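Laundry bench notes, September, after lunch

Folding fatigue again. Igor's view is that a T-shirt is a solved problem. Igor irons his socks.

Item 1. Method. Shirt face-up, neck away from you, sleeves in, then thirds. The Trurumach board is 50 cm wide and our shirts are not, so the board has gone back to the shelf, where it excels.

Item 2. Dark cotton. Shows every crease, hides every seam. Smooth from the collar down before the first fold. I keep writing this and I keep starting at the hem.

Item 3. Surface. A bed has too much give, and a bedspread travels with the shirt. Frida wants a firm table. Frida may have the budget conversation.

Black Superman shirt, script across the chest, bottom corner still in a heap. Navy piece already folded, on the patterned pile to the left. 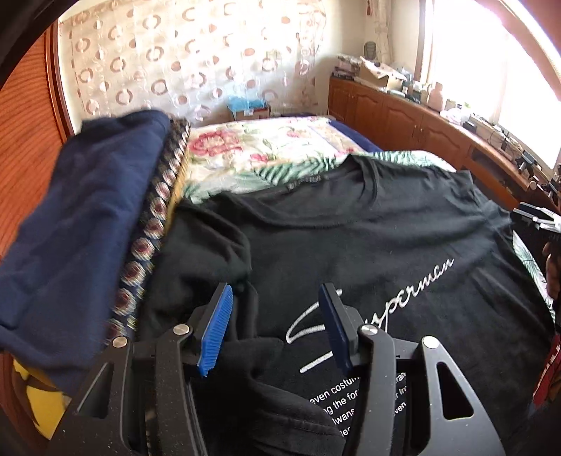

Item 4. Still to do. Try the thirds fold with the print inside. Ask Gerberg about the table.

Shares 116 | Comments 2

Igor Jasińska: I iron them once a month.

Frida Thoroddsen: Budget conversation held. It was short.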